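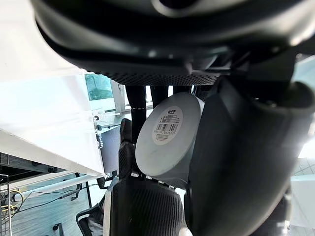 The barcode label on the flat end, with the maker's small print above and below it.

Labels on the Ends: Sorting Out a Shelf of Tubs, Rolls and Canisters

If you keep anything round in your workshop or pantry, you know the problem. Cylinders roll, they hide behind each other, and the one bit of useful information is always facing the wall! I spent most of December putting mine in order, and I'm so pleased with how it went that I want to pass on everything I learned.

Store them lying down, ends out. This was the big one for me. A round label on a flat end is a gift, and if you lay the container on its side with that end toward you, you can check it without pulling out its neighbors. I used a cheap wine rack for the bigger ones and cut-down mailing tubes for the rest (a bread knife goes through cardboard tubing beautifully, just turn the tube as you saw).

Add your own words. Factory labels are often tiny, and a barcode won't tell you much while you're standing on a stool. I put a strip of masking tape just under the printed label and write what it is in fat marker, plus the month I opened it. Don't cover the barcode or the fine print. You'll want them when it's time to reorder, and the batch number is often hiding down there too.

Wipe before you tape. Pale plastic and painted metal pick up smudges from every hand that touches them, and tape hates a greasy surface. A drop of dish soap on a damp cloth, then a dry cloth, then wait a few minutes. For scuffs I use a melamine sponge, very lightly, and I keep it well away from anything printed. I once scrubbed the name clean off a tub of Hutex filler and had to guess which grade it was for a year.

Getting old labels off. When you're reusing a container, warm the label with a hair dryer for 60 seconds and peel slowly from one side, keeping it low and flat. Leftover glue comes away with cooking oil left on for ten minutes. Paper labels are easy, while the shiny plastic ones take a second round with the dryer.

Stop the rolling. On an ordinary flat shelf, a strip of non-slip drawer liner does wonders. I had an old roll of the Surnum kind, the bumpy sort, and it has held everything in place even with the garage door banging. A thin dowel glued along the front edge is good insurance if you have kids or a cat.

Keep a number list. I gave each slot a number and taped a list inside the cabinet door. There are 91 slots now, which sounds a bit mad, but finding the right one takes no time at all. Pencil is best for the list, as things move.

What I'd do differently: measure the widest container first! I had to rebuild the bottom row because 6 of my biggest canisters stuck out past the door. An extra inch of depth would have saved me a whole evening and a lot of sawdust.

Next up is the paint shelf, where the lids are going to get the same treatment.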